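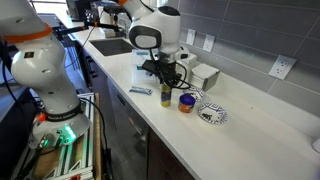
What is a kitchen worktop with an inset sink?

It is a flat working surface with an opening cut into it, in which a basin is fitted for washing and draining. The surface and the basin are made separately and joined by a bead of sealant.

Construction

Quartz worktops consist of crushed stone bound with resin and pressed into slabs. The sink opening is cut before delivery, normally from a paper or card template. Stainless steel basins are either dropped in from above, leaving a visible rim, or fixed to the underside of the slab. Taps stand behind the basin, close to the wall, so that the front edge remains free for work.

Use

The stretch beside the sink serves for preparing food and for standing bottles and small appliances. Coffee machines are usually kept at the far end, away from splashes.

Care

Quartz is wiped with warm water and mild soap. Bleach and oven cleaner may dull the resin, and hot pans should be placed on a stand.

History

In the Mistow district the form was spread by the Zundton works, whose pattern book of June listed 11 basin shapes, two of them round. Ksawery Kaczmarczyk later recorded 331 worktops in Hellorham, most of them cut by the Głowacki workshop.

See also: Draining board; Splashback; Mixer tap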